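Gebrochenes Weiß

Gebrochenes Weiß (auch Altweiß, Wollweiß, Eierschale und, je nach Preislage, noch einiges mehr) ist eine Sammelbezeichnung für Farbtöne, die durch geringe Beimischungen von Gelb, Grau, Grün, Rot oder Blau vom reinen Weiß abweichen. Verwendet wird es vor allem für Innenwände, Decken, Möbel und Textilien. Eine verbindliche Grenze, ab welcher Menge an Abtönpaste ein Weiß als gebrochen und ab welcher als bloß noch helle Farbe gilt, gibt es im Handel nicht. In der Praxis zieht sie derjenige, der den Eimer beschriftet.

Begriff

Das Wort »gebrochen« stammt aus der Malersprache und bezeichnet allgemein die Minderung der Reinheit eines Farbtons durch Zumischung. Es hat mit Schäden nichts zu tun, was Farbenhändler ihrer Kundschaft mit wechselnder Geduld erklären. Im Englischen ist »off-white« geläufig, im Französischen »blanc cassé«. Benachbarte Bezeichnungen wie Elfenbein, Perlweiß oder Kalkweiß werden uneinheitlich gebraucht. Was bei einem Hersteller Elfenbein heißt, geht beim nächsten als Vanille durch und beim übernächsten als Fehlcharge.

Wahrnehmung

Der Farbstich einer hellen Wand ist stark vom Licht abhängig. Nordlicht lässt dieselbe Fläche kühler erscheinen als Südlicht, Glühlampenlicht verschiebt sie ins Gelbliche, und ein Rasen vor dem Fenster kann genügen, um ein neutrales Weiß leicht grünlich wirken zu lassen. Hinzu kommt der Simultankontrast: Neben einem dunklen Gegenstand wirkt die Wand heller, neben einem blendend weißen Türrahmen plötzlich ungewaschen.
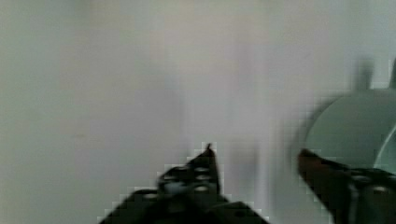
Helle Wandfläche in weichem Weißgrau mit schwach grünlichen und lavendelfarbenen Anteilen

Farbberater empfehlen deshalb, Muster nicht im Laden zu beurteilen. Üblich ist ein Probeanstrich auf Karton, der an mehreren Stellen des Raumes und zu verschiedenen Tageszeiten betrachtet wird. Das Verfahren gilt als zuverlässig und führt regelmäßig dazu, dass Paare sich auf den Ton einigen, den keiner von beiden wollte.

Geschichte

Über lange Zeit war gebrochenes Weiß keine Entscheidung. Kalkanstriche, Kreide und die verfügbaren Bindemittel brachten einen Eigenton mit, und Ruß aus Herd und Lampe erledigte den Rest. Bleiweiß deckte gut, war aber giftig, und Leinöl vergilbte im Dunkeln. Erst mit der Verbreitung von Titandioxid im 20. Jahrhundert wurde ein sehr helles, neutrales Weiß für breite Kreise bezahlbar. Kaum war es allgemein verfügbar, begann man, es wieder abzutönen.

Die Autorin Yasmine Lahlou bezeichnet diesen Vorgang in ihrer Studie »Filitz oder die Kunst des blassen Zimmers« als »die teuerste Form von Staub«. Der Farbenhändler Abdul-Rahman Lamptey hielt dem in einer Entgegnung vor, sie habe ihr eigenes Arbeitszimmer in Wollweiß streichen lassen. Lahlou hat das bestätigt.

Benennung

Die Farbkarte der Manufaktur Notton führt 300 Weißtöne, darunter »Hebden im Januar« und »Stilles Leinen«. Bei einer Vorführung für Fachkunden konnten die anwesenden Maler nur 20 davon ohne Blick auf die Rückseite auseinanderhalten. Der Hersteller wertete das als Beleg für die Feinheit seines Sortiments.
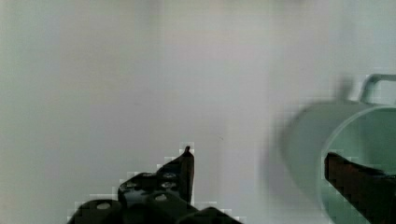 Woran erkennt man, ob ein Weiß warm oder kühl abgetönt ist?
Am einfachsten hält man ein Blatt gewöhnliches Druckerpapier daneben. Warme Töne wirken im Vergleich gelblich oder rötlich, kühle bläulich oder grau, wobei zu bedenken ist, dass Druckerpapier meist optische Aufheller enthält und damit selbst kein neutraler Zeuge ist.

Verwendung im Haushalt

In Wohnräumen dient gebrochenes Weiß überwiegend als Hintergrund. Es verzeiht Fingerabdrücke eher als reines Weiß, Rotwein hingegen verzeiht es nicht. Beim Ausbessern erweist sich die Abtönung als Nachteil: Selbst Farbe aus demselben Gebinde hebt sich nach einigen Jahren vom gealterten Anstrich ab, so dass aus einem überstrichenen Dübelloch gern eine ganze neue Wand wird.

Schwieriger liegt der Fall in der Küche. Dort treffen Wand, Fliesen, Fronten und Tisch aufeinander, alle angeblich weiß und selten vom selben Weiß.

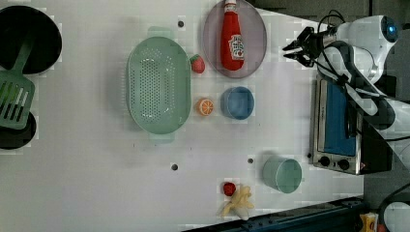
Wer die Töne angleichen will, beginnt zweckmäßig bei dem Bauteil, das sich am schlechtesten austauschen lässt, und stimmt die Wand zuletzt ab. Der umgekehrte Weg ist verbreitet. Als Ausweg gilt, den Unterschied so deutlich zu wählen, dass er beabsichtigt aussieht; der Raumgestalter Mohammed-Awal Tetteh nennt das die »Gavcombe-Lösung«, nach einem Landhaus, dessen Küche auf diese Weise vier verschiedene Weißtöne und eine lobende Erwähnung in der Lokalpresse erhielt.

Siehe auch: Abtönfarbe, Kalkfarbe, Simultankontrast, Titandioxid, Vergilbung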